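Plukeck House, Morkdale – Ground Floor Function Rooms
Periodic Safety Inspection: Checklist and Comments
Inspection month: June
Permitted occupancy: 200 (both rooms combined)

Items are marked S (satisfactory), A (action required) or N (not applicable). Comments are given where the mark alone would not be enough for the person carrying out the work.

## 1. Exits and escape routes

| Ref | Item | Mark |
|---|---|---|
| 1.1 | Exit doors open fully and without a key | S |
| 1.2 | Exit signs lit | S |
| 1.3 | Corridor to rear yard clear | A |
| 1.4 | Occupancy notice posted at main door | S |

**1.3** Stacked chairs reduced the width of the corridor at the turn by the kitchen. They were moved during the inspection. The same comment was made at the last inspection, and a permanent storage place is now required. The alcove beside the coat racks is suitable if the old notice board is taken down.

**1.4** The notice is correct but faded. Replace when convenient.

## 2. Tables, coverings and trip hazards

| Ref | Item | Mark |
|---|---|---|
| 2.1 | Table legs lock in the open position | A |
| 2.2 | Cloths clear of the floor on walking sides | S |
| 2.3 | Cloths kept away from heaters and open flame | S |
| 2.4 | Floor coverings flat and secured | A |

**2.1** Two folding tables from the Skidarent order have a loose catch on one leg. Both have been tagged and are not to be used until repaired. The remaining tables from that order passed.

**2.2** Cloths should hang no lower than the seat of a standard chair. Fringed cloths are acceptable where the fringe is not long enough to catch a shoe or a chair leg.

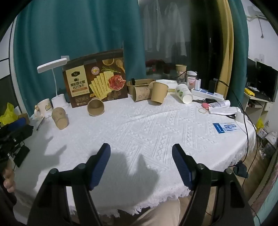
Item 2.2: white patterned cloth with fringed edge.

**2.3** Candles are not permitted in either room under the current terms of hire. Wall heaters must have a clear space in front of them at all times – this includes coats and bags left on chairs.

**2.4** The mat inside the side entrance has curled at one corner. Tape is not an acceptable repair. Replace with a mat that has a beveled edge.

## 3. Electrical

| Ref | Item | Mark |
|---|---|---|
| 3.1 | Outlet covers intact | S |
| 3.2 | Extension cords free of damage | A |
| 3.3 | Panel accessible, with 80 cm clear in front | S |
| 3.4 | Portable appliances labeled as tested | S |

**3.2** One cord in the kitchen drawer has a split in the outer jacket near the plug. It was removed and should be discarded. Cords are not to be joined end to end to reach the stage.

## 4. Food service and storage

| Ref | Item | Mark |
|---|---|---|
| 4.1 | Dry goods stored off the floor | S |
| 4.2 | Opened packages closed or moved to lidded containers | A |
| 4.3 | Allergen information available to guests | A |
| 4.4 | Waste removed at close of each hire | S |

**4.2** Opened dry goods should be closed as soon as serving ends. Lidded containers are available on the upper pantry shelf, but several lids are missing. 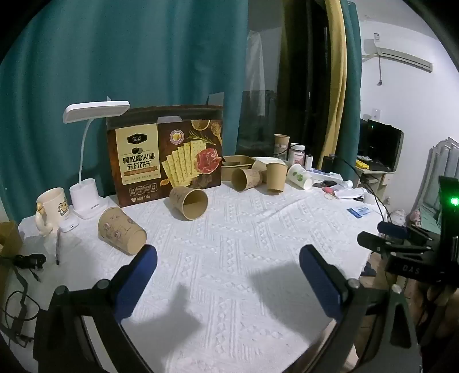
Hirers who bring their own food remain responsible for it, and the terms of hire should say so plainly. The present wording covers catered events only.

**4.3** The allergen folder was last updated for the previous caterer. Vidal, the present caterer, should supply a current set of sheets. Where packaging is printed in a language other than English, a written translation of the ingredients should be kept in the folder.

## 5. Fire equipment

| Ref | Item | Mark |
|---|---|---|
| 5.1 | Extinguishers in place and in date | S |
| 5.2 | Fire blanket in kitchen | S |
| 5.3 | Alarm call points unobstructed | S |

No comments.

## Follow-up

Items 1.3, 2.1 and 3.2 are to be completed before the next hire. All other actions are to be completed before the next periodic inspection, and the completed sheet returned to the Plukeck House office.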